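Simulated grasp trials cut real robot testing, Kenden group reports

1/2/22

A research group at Kenden has published results from a method that lets a robot arm learn to pick up awkwardly shaped objects almost entirely in simulation, with a short correction stage on real hardware at the end.

The work was led by Siu-ming Poon, with Kathleen Ní Mhurchú responsible for the simulator and the object models. The group calls the method Doto. It was tested on a two-fingered gripper with a camera carried near the hand, a common arrangement in small research labs.

Most grasp-learning systems are trained on large numbers of attempts. On real equipment that is slow, and the hardware wears. Simulation is faster, but policies trained there tend to fail when moved to a physical arm. Friction is wrong, lighting is different and the shapes of objects are simplified.

Doto leaves the simplified shapes in place. Object models are reduced to a low number of flat faces, and the rim of a round vessel may be rendered as a polygon with visible edges. During training the software shifts the position of those faces by small random amounts between attempts, so the policy does not come to depend on any one version of the outline. Colour, surface grain and light level are varied in the same way.

The training set held 331 object models. Each was attempted 3,000 times in simulation, from different starting positions of the arm. The correction stage then used 1,000 grasps on the physical robot, spread across a smaller group of household items. No new object models were added at that point.

In the final tests, the corrected policy was compared with one trained under the same conditions but with fixed object shapes. The policy trained on shifting shapes dropped fewer objects in every category the group measured. The difference was largest for objects with a narrow neck and a wide rim, where the fingers have to close below the rim without touching it on the way in. It was smallest for plain boxes, which both policies handled well.

Poon said the necked objects had been included as a hard case. "The camera is close to the hand, so a wide rim hides much of what is below it," he said. "The policy has to commit to a position for the fingers on limited information. With fixed shapes it learned one approach angle and kept using it, even when the neck was bent."

Failures remain. The report lists 11 object models on which neither policy reached an acceptable rate, most of them thin or flexible items. Dark objects against dark surfaces also gave trouble in early runs. The group widened the range of lighting used in training, and the later runs improved, but the report does not separate the effect of lighting from other changes made at the same time.

Ní Mhurchú said the simulator itself was kept modest. "We did not try to make the pictures look real. The computing time went into contact between the finger and the object, and we accepted coarse surfaces as the price of that."

The physical trials were finished in December at the group's Flitden laboratory. A second set, using a different gripper with softer finger pads, is planned at the Kinsella site. The group wants to find out whether the correction stage can be shortened further when the hand changes but the object models stay the same. It also intends to repeat the comparison with lighting held constant, to settle the question left open in the present report.

The object models and training settings will be released once the second set is complete. The control software for the arm is not part of the release. 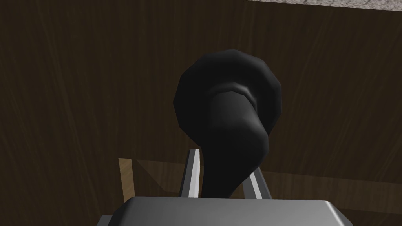
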